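I have been meaning to write up the water meeting for weeks, and then the beans needed picking and I lost my voice from a cold, so forgive me if some of this is old news to those of you on the Kekana road. It was the biggest turnout I've seen for anything other than a funeral. I got there early and still ended up standing by the door with my hat in my hands.

For anyone reading from further away: our irrigation scheme serves 91 farms, most of them smaller than mine, and mine is small. We all draw from the same canal. For as long as I've farmed here we've paid a flat fee per season, and the water came on your day whether you'd planted onions or let the whole place go to weeds. The new plan puts a meter on every gate. You pay for what you use, and there's a subsidy on the first part of it for anyone under a certain size.

I went in ready to hate it. I came out not knowing what I think, which my wife says is an improvement!
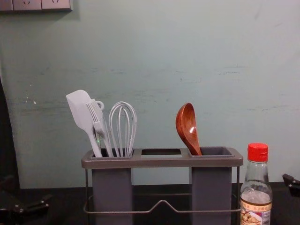

The man from the district office explained it well enough, I'll give him that. He had the rates printed out and he didn't talk down to us. Under the draft, a farm like mine would get its first 24 hours of water each month at the old price, and after that it climbs. In a wet year I might come out ahead. In a year like the last one, with the heat we had in November and the tomatoes drooping by ten in the morning, I'd have blown through those hours before the month was half done.

Then Johannes Ntuli got up. If you've bought cabbages anywhere in this valley you've probably eaten one of his. He wanted to know why the big citrus outfit at the top of the canal, Gurkel, was getting a separate agreement, and why none of us had seen it. There was a lot of clapping. The answer was that their agreement goes back to when they paid for the upper pump, and it has to be honored until it runs out. When does it run out? They'd have to check. Well, that went over about as well as you'd imagine.

I don't have a grudge against Gurkel. They've hired both my nephews at harvest and they pay on time. But if water is scarce enough to put a meter on my little gate, then it's scarce enough to put one on theirs, and I'd like to see that in writing before I sign anything. I said more or less that when my turn came, only with a longer pause in the middle where I forgot what I was saying.

Somebody behind me asked about the meters themselves. They're to come from a company called Lellix, and the scheme would own them, but repairs after the first two years fall on the farmer. Silt is my worry there. Anyone who has cleaned out a sluice on our canal after a storm knows what comes down it — sticks, feed sacks, once a whole car seat — and I can't picture a little spinning part surviving that for long. He told us there's a screen. I asked who cleans the screen. I think you can guess who cleans the screen.

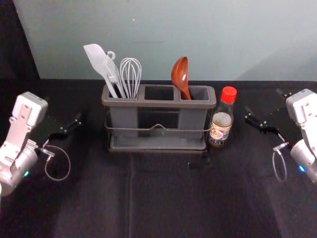

What I liked better was the piece about the canal lining, and it hardly got any time because everybody was worn out by then. The stretch between the bridge and the old Clonedik packing shed leaks like a basket. You can see it from the road, a green strip of reeds all down one side in the driest part of the year. Fix that first, I say, and then come and talk to us about who is using too much. There's money set aside for it in the draft, but it's in the second phase, and I've lived long enough to be suspicious of second phases.

There was a show of hands at the end, not binding, just to get a feel for the room. It went 80 to 41 against the draft as it stands, so 121 hands in all, and yes, that's more hands than farms. A lot of husbands and wives came together and both voted, and at least one couple I know voted opposite ways and had to drive home in the same truck.

Written comments are still being taken at the district office. You don't need a fancy letter. I wrote mine on the back of a seed invoice and the woman at the desk stamped it just the same. Put down how many hours you draw in a dry month and what you're growing, and if you farm along the leaking part, say so and say it loudly.

I'm going to try watching my own gate with a notebook this month, start and stop times, to see what I really use. My guess is I won't enjoy the number. If any of you already keep a record like that, drop me a comment, and tell me how you handle the nights when the water comes on at two and you're fast asleep.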